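Mestudstead Table Oil, 200 ml tin

I bought this in February after the top of our dining table had gone dull along the side where everyone sits. I had been using a supermarket spray polish for years and wanted something that would last longer than a week.

The tin is small and the lid is tight. You need a screwdriver to get it open the first time. The oil is thin, close to water, and smells of orange peel for a day or so. I sanded lightly, wiped off the dust and put the first coat on with an old T-shirt on a Sunday morning.

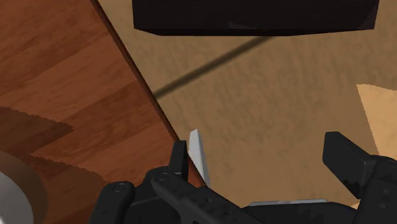 Two coats used a little over half the tin. The instructions say to wait eight hours between them. I waited overnight, and I would suggest doing the same if your house is cold. The second coat went on faster and needed less wiping.

Water now beads up if you get to it quickly. Hot mugs still leave a faint ring, so keep the coasters. Red wine wiped off clean after ten minutes — I tested that on the underside first.
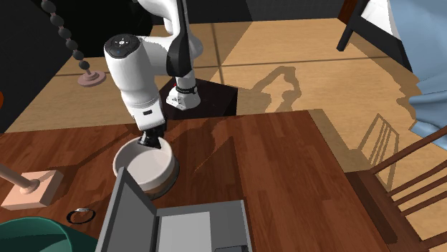

I also tried the Stisturo wax paste on a side table. It gives more shine but it streaks, and it shows every fingerprint. The oil is easier to live with.

My one real complaint is the rag warning, printed very small on the bottom of the tin. Oily rags can catch fire if you leave them balled up. Lay them flat outside to dry.

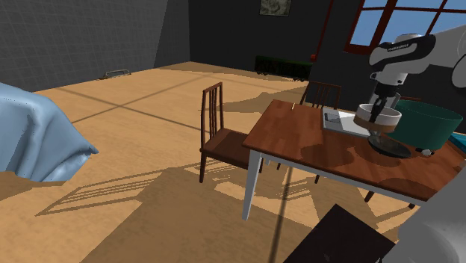
I will buy it again, probably in the 800 ml size. Four stars.

Pornthip Klinhom

Comments (3)

Özkan: Does it darken pine? Mine is already more yellow than I want.

Pornthip Klinhom: A bit, yes. Try a patch underneath.

flurthorpe_jen: Mine stayed tacky for three days. Too thick a coat, I think.

We use cookies to remember your settings. Accept | Manage

Contact | Copyright Flurthorpe Home Reviews | Back to top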